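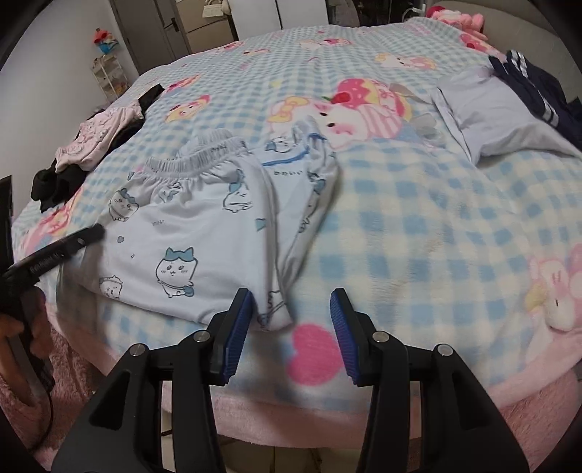

I went to the Landico open house to find out why I can't draw hands. I came home with a tote bag, a sheet of stickers and the same hands I left with, but I did learn a fair amount about digital illustration, and the soup was good.

Landico is a shared studio for people who draw on screens for a living, or would like to. It takes up two floors of a former button warehouse at the dull end of Çınar Street, between a tire shop and a place that repairs accordions. Once a year, in October, it opens the doors and lets the public wander through, ask rude questions about money and try the good tablets. Entry is free. Parking is a matter of faith.

The line at ten in the morning went past the tire shop. Most of the people in it had brought sketchbooks and were holding them the way you hold a plate at a potluck when you aren't sure about your casserole. At the door they give you a lanyard and ask you to write your skill level on it. I wrote "some." The person after me wrote "no."

Downstairs is the vector floor. If you've never met vector drawing, it's the kind where you don't draw a line so much as negotiate with it. You click, you drag, little handles stick out like antennae, and a curve appears somewhere near where you wanted one. The first demo was all about the pen tool, and it was the best hour of the day. The instructor drew a pear. She used five anchor points. Then she invited us to draw the same pear, and I used so many that mine looked like it had been sewn together after an accident.

Her advice was to put points only where the curve changes its mind. I've written that on a sticky note above my desk. She also told us to turn on the outline view once in a while and look at what we'd done underneath, a thing I recommend only to people with strong nerves. The file she showed as a warning came from a paying job, a cartoon otter with 900 anchor points in one ear. The client had asked for "fluffy."

From there you shuffle along to color. Somebody at Landico has strong feelings about gradients, and there is a whole wall about it. On one side hang prints made with flat shapes only, and on the other the same drawings with gradient meshes, so that a lemon goes from being a yellow oval to something you could squeeze over fish. I preferred the flat ones and said so. A man in a linen apron gave me the look you get for ordering a steak well done.

The software people had tables along the back. Brandutar was showing its drawing app, which has a feature that smooths out your line as you go. You set it on a slider. At the low end it fixes a small wobble. At the high end it more or less ignores you and draws what it thinks a person with talent would have meant. I signed my name at the top setting and got a lovely signature that would never clear at my bank. They were also offering a brush pack with 307 brushes in it. I asked the rep how many of them he used himself. "Two," he said, and then, to his credit, showed me which two. One is a dry pencil and the other is a slightly wetter dry pencil.

Next to them was Ollent, who make tablets and stands and a glove that covers only your last two fingers. The glove stops your hand from dragging on the glass. It costs $29, and I stood there for some time working out what that comes to per finger. The tablets are very nice. The surface has a bit of tooth to it, so the pen makes a faint scratching sound, and you feel at once like someone with a book deal. Everybody who sat down at that table drew an eye. I don't know why we all draw eyes. By noon the demo screen was a solid field of them, and the woman running it had turned her chair a little to one side.

Lunch was lentil soup from a pot on the landing, pay what you like. I ate mine on the stairs with two art students who were arguing about whether layers should be named. One of them named every layer. The other had a file with her that went up to "Layer 88 copy copy final," and she claimed to know what was on it. We opened it. It was blank.

Upstairs is where the members work, and where you're asked to keep your voice down. The desks are more interesting than the prints. There are people who have three monitors and a fern, and people who have one laptop and a blanket. One whole corner does nothing but packaging, and there I spent a happy while watching a woman adjust the highlight on a drawing of a cracker. She moved it left and then right, zoomed out, drank some tea, and moved it back left. I've rarely felt so calm.

The afternoon talk was on making illustrations look realistic without losing your mind. It covered the following: squint at your reference. Pick where the light comes from and don't let it wander off halfway through. Put your darkest dark in early so you have something to compare the rest with. Shadows aren't black, and if you use black the packaging people will hear about it. Save a version before lunch. All sound, and all things I'd been told before by books I paid for, though it does go in better when someone is drawing a toaster in front of you at the same time.

Then came questions. The first was about money, and so was the second. The answers were polite and vague and involved the word "depends" a lot. A boy in the front row asked how long it takes to get good, and the instructor said she'd let him know.

I did ask about the hands. She told me to draw the mitten first and split it into fingers afterward, and to do it every day for a month. I'd been hoping there was a brush for it. (The Brandutar rep tells me there is, and it's in the pack, and he doesn't use it.)

A few practical notes if you're thinking of going next year. Get there before ten. Take the stairs, as the elevator is the size of a filing cabinet and about as chatty. Bring your own pen if you're fussy, and cash for the soup. The beginner sessions fill up at the door and there's no list, so if you want the pear, head straight for the pear. The prints by the exit are sold rolled up, and they run out of tubes by three. Mine traveled home inside an umbrella.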